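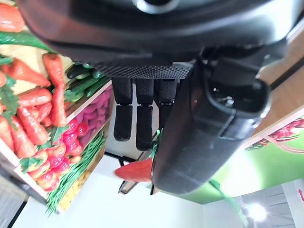
Rote Schote im Griff: die Roboterhand am Gemüsestand in der Vorführhalle von Pleken.

Plilbridge. Als die Türen aufgehen, steht Senad Kadrić schon eine Weile neben dem Gemüsestand und sortiert Karotten. Sie sind aus Kunststoff, wie alles in der Auslage. »Echte Ware würde mir die Woche nicht überstehen«, sagt er. »Eine Gurke, die dreißigmal am Tag hochgehoben wird, sieht abends nicht mehr gut aus.«

Kadrić leitet bei Pleken die Versuche zum Greifen. Das Unternehmen hat im Januar seine Halle am Ortsrand geöffnet, zum ersten Mal für jeden, der kommen wollte. 331 Besucher haben sich am Eingang eingetragen, viele davon aus der Nachbarschaft, dazu Schüler, ein paar Händler vom Wochenmarkt und Leute aus Betrieben, die sich für die Technik interessieren. Wir haben Kadrić und seinen Kollegen Milovan Kelmendi einen Nachmittag lang begleitet und zwischen den Vorführungen mit ihnen gesprochen.

Der Ablauf ist immer gleich. Ein Besucher nennt eine Gemüsesorte, Kelmendi gibt sie am Rechner ein, der Arm fährt über die Kisten, senkt die Hand und greift zu. Danach legt er das Stück in einen Korb. Eine Runde dauert rund 13 Minuten, weil mehrere Sorten nacheinander drankommen und zwischendurch Fragen gestellt werden. Am häufigsten wird gefragt, warum das so langsam geht.

»Die Frage ist berechtigt«, sagt Kelmendi. »Wir fahren bei Besuch mit 30 Prozent der Geschwindigkeit. Es stehen Kinder an der Absperrung, und man soll sehen können, was die Finger machen. Im Versuch ohne Publikum sind wir schneller, aber auch dann langsamer als ein Mensch, der sein Leben lang Kisten gepackt hat.«

Kelmendi hat früher selbst Kisten gepackt, als Student im Lager eines Obsthändlers. Er erzählt davon ohne große Begeisterung. Morgens um vier habe er angefangen, im Winter sei es in der Halle kalt gewesen, und nach ein paar Stunden habe man die Finger kaum noch gespürt. Ob der Roboter solche Arbeit einmal ganz übernimmt, will er nicht sagen. »Für Teile davon kann ich es mir vorstellen. Ganze Kisten stapeln können Maschinen längst. Schwierig ist das einzelne Stück.«

Warum es schwierig ist, erklärt Kadrić an der Auslage. Die Karotten liegen auf einem Haufen, kreuz und quer, und wer eine herausziehen will, bewegt die anderen mit. Die Radieschen sind rund und rollen. Bei den grünen Bohnen hat die Hand am Anfang immer ein ganzes Bündel erwischt. »Eine einzelne Bohne ist für uns bis heute ein schlechter Tag«, sagt er. »Wir haben sie trotzdem liegen lassen. Die Leute fragen danach, dann sollen sie auch sehen, wie es ausgeht.«

An diesem Nachmittag geht es zweimal schief. Beim dritten Versuch hebt die Hand eine Bohne an, verliert sie aber auf dem Weg zum Korb. Aus der Schülergruppe kommt Applaus. Kadrić notiert etwas auf einem Zettel und sagt, die Haftung an den Fingerkuppen sei an einer Stelle nicht mehr so, wie sie sein solle.

Besser läuft es mit der roten Schote. Sie ist das Stück, das Kelmendi zum Einstieg am liebsten nimmt, weil es eine klare Form hat und die Finger sich gut darum schließen. Der Daumen drückt von der einen Seite, ein Finger hält dagegen. »Das ist im Grunde ein Griff, wie Sie ihn auch machen würden«, sagt Kelmendi und führt es mit der eigenen Hand vor. Eine Besucherin will wissen, wie fest die Maschine drückt. Er bietet ihr an, einen Finger dazwischenzuhalten, und stellt die Kraft vorher auf den niedrigsten Wert. Sie überlegt kurz und lässt es dann doch bleiben.

Die Steuerung stammt von Vidmar, einem kleinen Softwarehaus, mit dem Pleken seit zwei Jahren zusammenarbeitet. Den Marktstand hat die Ladenbaufirma Divetti geliefert. Kadrić wollte ausdrücklich eine Auslage, wie sie in einem Geschäft stehen könnte, mit schrägen Kisten und Fächern nebeneinander. »Am Anfang hatten wir eine weiße Platte, darauf lagen drei Gegenstände mit viel Abstand. Da klappt fast alles. Dann kommt man in einen Laden, und es klappt fast nichts mehr.« Die Neigung habe sie einige Wochen gekostet. Der Arm müsse schräg anfahren, und was er loslasse, rutsche nach unten.

Die Zahl, die auf dem Aushang neben der Absperrung steht, ist Kadrić deshalb wichtig. Von 100 Griffen in die volle Auslage, so die interne Auswertung vom Herbst, gingen 13 daneben, die Bohnen nicht mitgerechnet. Er hätte sie gern mitgerechnet, sagt er, aber dann hätte man die älteren Ergebnisse nicht mehr vergleichen können.

Ein Händler, der mit seiner Tochter gekommen ist, fragt nach dem Preis. Einen Preis gibt es nicht, antwortet Kelmendi, die Anlage sei ein Versuchsaufbau und werde nicht verkauft. Der Händler nickt und fragt weiter: ob die Hand merke, wenn eine Tomate weich sei. Darüber reden die beiden länger. Kelmendi sagt, der Druck lasse sich messen, aber man müsse der Maschine erst beibringen, was der Wert bedeute. Mit Kunststoffware gehe das nicht. Für das Frühjahr sind Versuche mit echtem Obst und Gemüse vorgesehen, zunächst mit Äpfeln und Zucchini.

Auf die Arbeitsplätze werden beide mehrmals angesprochen. Kadrić weicht nicht aus. Er kenne Betriebe, die für die Frühschicht niemanden mehr fänden, und andere, in denen Leute seit Jahrzehnten gern am Band stünden. »Ich kann denen nicht versprechen, dass sich nichts ändert. Ich kann ihnen zeigen, wo wir stehen, und das ist heute bei einer Bohne, die herunterfällt.«

Gegen Ende wird es leerer in der Halle. Ein Junge darf selbst eine Sorte eintippen und entscheidet sich für die Gurke. Der Arm braucht zwei Anläufe. Beim ersten gleitet die Hand an der glatten Schale ab, beim zweiten hält sie. Kelmendi räumt danach den Korb aus und verteilt die Stücke wieder auf die Fächer.

Der nächste offene Nachmittag soll noch vor den Sommerferien stattfinden. Schulklassen können sich vorab bei Pleken melden, der Eintritt bleibt frei.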